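Makier Household Inventory Records

Data card and README
Release 2, 2023-10-31
Maintainer: Jucélia Pimentel

Summary

Makier is a set of 1,274 household inventory entries, written in Portuguese and given English glosses. Each entry is one line from a written list of domestic goods: what the item was called, which room it was listed under, and any remark the writer added on its condition or value. The set was put together for work on everyday vocabulary, in particular the names people give to kitchen goods, linen and small furniture.

The entries come from 14 notebooks and loose-leaf lists in the Assunção collection. The earlier release covered the kitchen and pantry sections only. Release 2 adds bedrooms, outbuildings and the sections headed "diversos", which the glosses give as "sundry".

Files

entries.tsv
The main table. UTF-8, tab-separated, one header row, Unix line endings. Fields are never quoted. A tab inside an original remark has been replaced by a single space.

sources.tsv
One row per notebook or list, with its shelf reference, physical format, number of leaves and a note on the handwriting.

rooms.tsv
Maps the room names used in the sources to the room codes in the main table.

CHANGES
Plain text. Corrections are listed by entry number.

LICENCE
Terms of use. See also "Use and reuse" below.

Fields in entries.tsv

entry_id: a whole number, stable between releases. Numbers of withdrawn entries are not used again.

source_id: key to sources.tsv.

leaf: leaf number, followed by r or v. Loose sheets without numbering were numbered by us in pencil order and carry the prefix x.

room_code: key to rooms.tsv. Empty where the list has no room headings.

text_orig: the line as written, with original spelling, capitals and abbreviations.

text_norm: the same line with abbreviations opened out and spelling brought to current use.

head_term: the noun taken to be the name of the item, singular.

gloss_en: a short English gloss of the head term. Glosses are meant as an aid to sorting and should not be quoted as translations.

quantity: as stated in the source. Where the writer gives a set ("jogo") without a number, the field holds the word jogo.

remark: condition, value, origin or any other comment. Empty if none.

certainty: 2 for a clear reading, 1 for a doubtful one, 0 where only part of the line can be read.

Grouping of items

Items are grouped by the heading under which the writer placed them. No attempt was made to move an item to the room where a present-day reader would expect it. A mortar listed under "quarto dos fundos" stays there, and so does the bed linen that one source keeps under "despensa". Users who want a grouping by function should build it from head_term.

Kitchen goods are the largest group and also the hardest to gloss. The words tacho, panela and caçarola overlap between writers. One source uses panela for every cooking vessel with a lid, while another keeps it for the largest size. The gloss is "pot" in all such cases, and the original term should be used for any finer comparison.

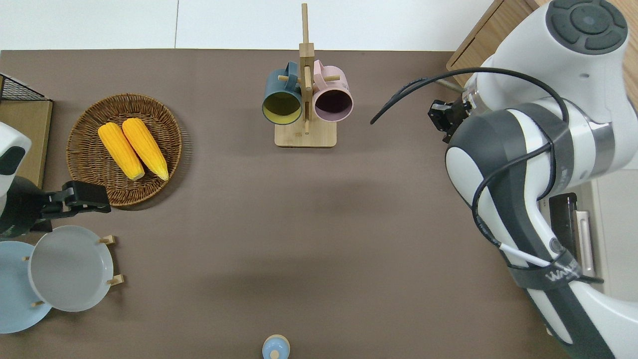
Figure 1. Kitchen items on a tabletop.

Lists written while someone went round a room tend to follow the order of the shelves or surfaces, and this order can be recovered by sorting on source_id, leaf and entry_id. Lists copied out later are often alphabetical or sorted by value. The list_type column in sources.tsv separates the two kinds where the evidence allows it — a change of ink between headings, for example, or corrections that only make sense in a first draft.

Transcription

All entries were typed from the originals using the Clevo transcription sheet, a plain form with one box per field. Each source was read by one person and checked by another. Where the two readings differed, the line was looked at again, and if no agreement was reached the entry was marked with certainty 1 and both readings were placed in the remark field, separated by a slash.

Crossed-out lines are included if they can be read. They are marked in the remark field with the word riscado. In most of the sources a crossed-out line seems to mean that the item had left the house, but at least one writer also used crossing-out to tick off items found during a later check. The two uses cannot always be told apart and have not been coded separately.

Prices are kept as written. They have not been converted, and the currency is often missing. We advise against adding them up.

Known problems

Source 9 has water damage along the outer margin. Quantities on its verso sides are missing in 40 entries and have been left blank.

Source 11 was rebound with two gatherings in the wrong order. Leaf numbers follow the present binding. The correct order is given in the notes to sources.tsv.

The head term is a single noun, which works badly for compounds. "Pano de prato" is entered as pano, so a search for tea towels by head term also returns floor cloths and dust sheets. Search text_norm instead.

The code OUT covers sheds, wash-houses and covered yards. The sources do not separate these in a regular way.

Three glosses in the first release gave "sieve" for peneira where the context calls for a winnowing basket. These have been corrected and are listed in CHANGES.

Personal details

Names of owners, heirs and lenders have been replaced by initials in both text fields. Names of shops and makers are kept. Remarks on illness or debt were removed in full; the remark field then holds the word omitido.

Use and reuse

The tables may be used and passed on for study and teaching. Please keep the source_id column in any derived table so that a reading can be traced to its leaf. Page scans are not part of the release and have to be requested from the collection.

The Grornov word list, which is used to check text_norm, is distributed separately under its own terms. The tables can be read without it, but the check script will stop with an error if the list is not in the same folder.

Corrections

Send corrections to the maintainer with the entry_id, the field name and the proposed reading. Corrections to text_orig need a leaf reference. Those received by the end of August were included in this release, and later ones will be held over to the next.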